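Three evenings with the gripper sim

So I finally got the simulated table set up the way I wanted, and I've been comparing grippers on it ever since (dinner was toast, twice). The question is simple enough. If I keep the same Franka arm and the same props, how much does the hand at the end change things? I ran the same bowl task with the two sets of fingers I have models for, the stock-looking ones and a wider linkage type that Baptiste Rolland sent me under the name Zoden.

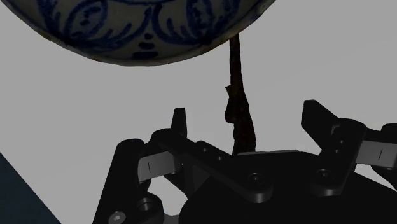 I wanted to like the wide one, and mostly I do! It opens far enough that I can be sloppy with my approach, and sloppy is my natural style. The trouble is the wrist view. With big fingers, half of what the camera sees is your own hardware, and when I drive from that view alone I keep losing track of the far side of whatever I'm reaching for. Ilham Hegazy told me to stop being stubborn and keep a second camera off to the side. She was right, and I've moved it 5 times now trying to find a spot I like.

Bowls are mean little things, by the way. Grab one by the rim and it wants to tip, and the physics engine gets very excited about thin curved walls touching thin flat fingers. I turned the closing speed down and bumped the friction up a bit, which calmed things a lot.
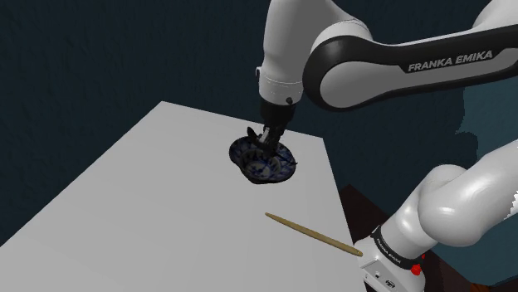
The slim fingers need a much more careful approach, so each run takes longer, but I trust the contact more. I did 13 runs with each set and stopped there, partly because my laptop fan was starting to scare the cat. I'll put the numbers up once I've redone the first batch — I had the wrong controller gains loaded for those, sigh.

Last thing I tried was a camera pulled way back. You lose the fingertips from there but you can see what the elbow is up to, and mine likes to swing right over the work.

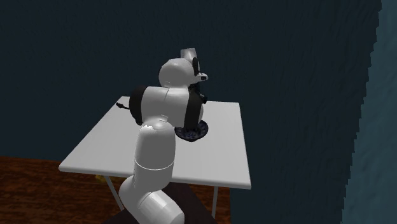

The pulled-back camera, with the gripper over the dark plate.

Next up is the Groltden controller, if Amedeo ever answers my email.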